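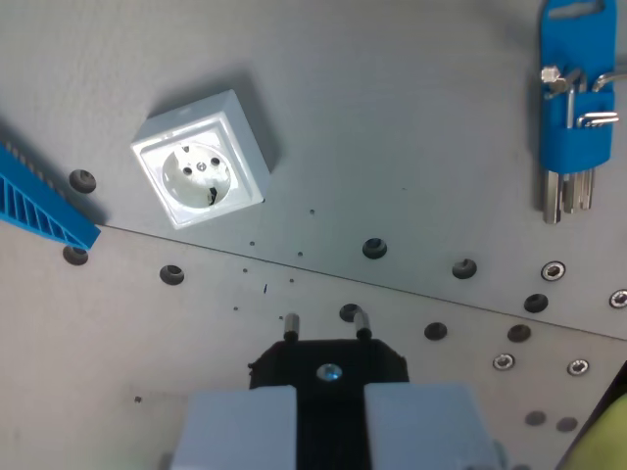 A white surface-mounted socket on the perforated plates, with the hex key holder at upper right.

Grerudbridge, 1/20/25

Kirsty Bolger has fitted out bench tops for 14 years, first at Plumard and now on her own account in a unit behind the Celgate works. Most of her trade is in drilled metal plate: pin holes, threaded holes, countersunk screws, all on a regular pitch. I asked her to talk through how she lays out a top, and she began with the seam.

"People want one big plate. I talk them out of it," she said. "A single plate of that size takes two people to lift and it will not stay flat if the frame under it is poor. Two plates can be levelled one at a time."

The price of that choice is the join. Bolger sets the first plate, pins it, then brings the second up against it and checks across the seam with a straight edge before any screw is tightened. She will accept a small gap. She will not accept a step. "A gap collects swarf and you brush it out. A step catches the corner of every part you slide across it."

She does not try to match the finish of the two plates. Plates from different batches seldom come out the same grey, and a customer who asks for a match is told it will cost extra and will not last.

The holes, she said, are where most of the arguments start. Ewan Pomare, who runs the assembly room at Aoun, wanted fewer of them. Bolger told him to leave the pattern alone. Pin holes give position and screws give clamping force, and in her view a plate with only one of the two is half a plate. Pomare kept the full pattern. When I rang him he was brief on the subject: "We use a quarter of the holes. It is a different quarter every month."

Small sockets are a frequent addition. Where a job calls for a Schuko outlet on the work surface, Bolger prefers a surface-mounted housing to one let into the plate. The round recess is deep enough to hold the plug body and the earth clips sit at the side of the recess, so the plug goes in with some resistance. The housing therefore has to be held down properly. She has seen them stuck on with tape.

"Pushing in is no test," she said. "Pulling out is the test. You pull a tight plug and the whole box comes with it."

I asked whether the housing needs to be square to the plate. She said it does not, and that she often turns one to suit the direction the lead comes from. A lead that leaves at the wrong angle ends up bent hard against something. She did insist on a rule for live fittings: the supply is isolated and proved dead before the cover comes off, and the earth is tested before the bench is handed over. The testing is done by Zawadi Ndung'u, a qualified electrician, and Bolger does not sign off a bench without the sheet.

We moved on to tools. Bolger's view is that hex keys should be kept in a holder with a hanging loop, and that the holder should be a bright colour. Grey keys on a grey plate are easy to miss, and a loose key will sooner or later be found by somebody's sleeve. She numbers her own sets. There are 11 in the unit, and 2 of them are short of the smallest key.

"It is always the smallest," she said. "It goes down a hole."

This is a real fault with drilled tops, and she has no full answer to it. Through holes let small parts drop into the frame. Blind holes fill with dust and chips, and then a pin will not seat. She fits a tray beneath through holes where the frame allows, and supplies a brush and a narrow vacuum nozzle where it does not. Plastic plugs can be had for the larger holes, though she finds that they are taken out in the first week and not put back.

Countersunk screws need a little care of their own. The heads should finish just below the surface. Bolger tightens them in stages, working outwards from the centre, and goes over them again after two weeks in use. A worn key is thrown away at once, as it will round the socket of a screw that then has to be drilled out.

On cleaning she had less to say. Dry cloth first, then a light solvent on the metal only, well away from plastic parts and from the socket. No abrasive pads.

Her next job is a pair of tops for Aoun, to the same pattern as the last. Pomare has asked again about leaving out some of the holes.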